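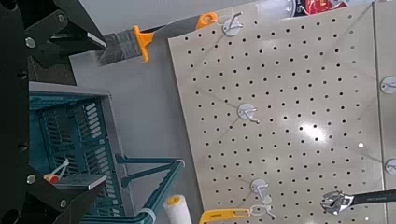
Trament Display Hooks for Pegboard

If you hang tools for a living, or just like seeing them lined up on a wall, you're going to enjoy these. Trament hooks have a round base that sits against the board and a short hook out front, and that's all there is to them. They suit hardware corners, school workshops and garages — anywhere a scraper or a brush needs a place of its own.
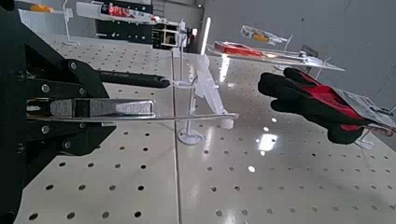 White hook with a translucent tag holder, between packaged goods.

Joon-young Um set up our sample wall with everyday stock: scrapers, brushes, caulk, a wrench. We love how quickly it starts to look like a real store! 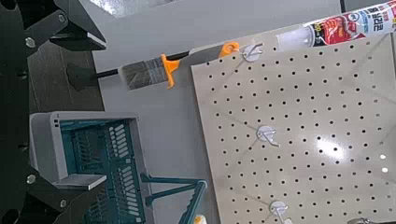 Tools with a hanging hole go straight on. For anything without one, tie a short loop of string through the handle and hang it by that. Blister packs hang from the hole in the backing card, and each hook holds up to 2 of the slimmer ones.

Leave some room under the bottom row, too. Brushes and trowels hang lower than you'd think, and it's nice to have space for a basket on the counter.
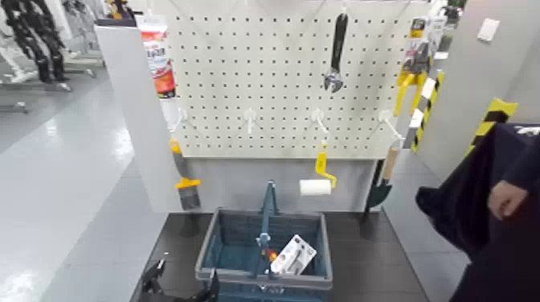 Ordering

Hooks come in packs of 22 or 70, in white. Pegboard, tools and baskets are sold separately. For store layouts, ask for Sulastri Tjoa — she loves a blank wall.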